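6. Rutina de comprobación antes de mover cajas con la mano de tres dedos

Esta sección recoge las normas que seguimos en el almacén de Bainbridge para poner en marcha el brazo y acercarlo a una pila de cajas. Si ya ha leído las secciones anteriores, muchas cosas le sonarán, y le pedimos un poco de paciencia: preferimos repetirnos aquí antes que mandarle a hojear el manual con las manos ocupadas. La primera versión la escribió Denise Mapplebeck en agosto, y desde entonces casi todos los que trabajamos con el brazo le hemos añadido alguna línea.

Reserve para la rutina completa 32 minutos la primera vez. Con la práctica irá más deprisa, pero no se salte pasos, por muy bien que conozca el equipo.

6.1 Antes de dar tensión

1. Compruebe que la seta de emergencia está pulsada y que la llave del selector la lleva usted encima. La llave no se presta ni se deja puesta, tampoco durante el café.

2. Recorra la zona a pie, despacio, y retire lo que no deba estar al alcance del brazo: flejes, cúteres, guantes, el termo de alguien.

3. Anote su nombre en la hoja de turno. Si van a trabajar dos personas, anótense las dos y decidan en voz alta quién lleva la consola. La otra persona puede pedir una parada en cualquier momento, sin dar explicaciones.

4. Limpie con un paño seco las superficies metálicas cercanas a la pinza. No utilice disolventes ni lana de acero.

Nota: los arañazos superficiales en el metal no obligan a detener el trabajo. Una abolladura, una rebaba o un tornillo que se mueve con el dedo, sí.

6.2 Revisión de los fuelles

Los fuelles de goma protegen las articulaciones, y son también la parte que más fácilmente se descuida, porque el brazo sigue moviéndose tan tranquilo con un fuelle dañado. Dedíqueles un ratito.

5. Con el brazo todavía sin tensión, pase la yema de los dedos por cada pliegue, incluida la cara que no se ve desde la consola. Busque grietas, cortes y zonas pegajosas.

6. Mire cómo asienta el último anillo sobre el collar. Debe quedar parejo en todo el contorno, sin pellizcos.

7. Si encuentra un daño, ponga la etiqueta roja y avise a Wayne Parsons. No lo repare con cinta, ni siquiera «hasta mañana» – ya hemos tenido ese mañana y duró dos semanas.

6.3 Aproximación a las cajas

8. Dé tensión, libere la seta y seleccione velocidad reducida. En la consola Ornitz es el nivel 2. No pase al nivel 8 hasta terminar la rutina entera.

9. Lleve el brazo a la pila en tramos cortos, soltando el mando entre uno y otro. Vigile tanto los dedos como el fuelle: cuando uno está pendiente de las puntas, se olvida con facilidad de lo que viene detrás. 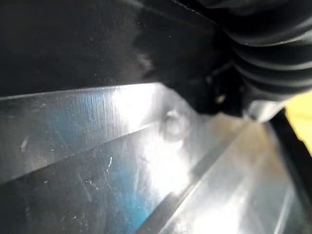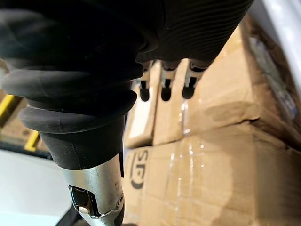
El fuelle negro se ve de cerca en las dos vistas; en la segunda aparecen además los tres dedos y las cajas.

10. Deténgase cuando las puntas queden a 100 milímetros de la caja elegida y mire la pila desde un costado. Si la caja de arriba se apoya mal o tiene una solapa abierta, retroceda y arréglela a mano, siempre con la seta pulsada.

11. Baje en vertical. No corrija de lado con los dedos ya en contacto con el cartón; suba primero, corrija y vuelva a bajar.

12. Evite agarrar sobre cinta de embalar o sobre etiquetas. La cinta resbala, y una etiqueta rasgada nos cuesta después una conversación bastante larga con expediciones.

PRECAUCIÓN: no meta nunca la mano entre los dedos y la caja con el brazo bajo tensión, aunque lleve parado un buen rato. Parado y seguro son cosas distintas.

PRECAUCIÓN: si algún pliegue del fuelle roza el cartón o una estantería, pare. No intente liberarlo moviendo el brazo; corte la tensión y pida ayuda.

6.4 Al terminar

13. Suba el brazo, llévelo a la posición de reposo y pulse la seta. Gire la llave y guárdesela.

14. Vuelva a mirar los fuelles. Sí, otra vez. Un roce recién hecho se reconoce mucho mejor que uno de hace días.

15. Complete la hoja de turno con las paradas que haya habido y su motivo, en una línea. Las paradas no cuentan en contra de nadie y nos ayudan a corregir las trayectorias.

Nota sobre formación: quien empieza trabaja acompañado durante más de 8 turnos antes de llevar la consola a solas. Pauline Lightfoot firma la autorización y guarda la copia.

Los recambios de fuelle se piden con el formulario Stulon, que está en la carpeta junto a la consola. Indique la articulación y adjunte la etiqueta roja.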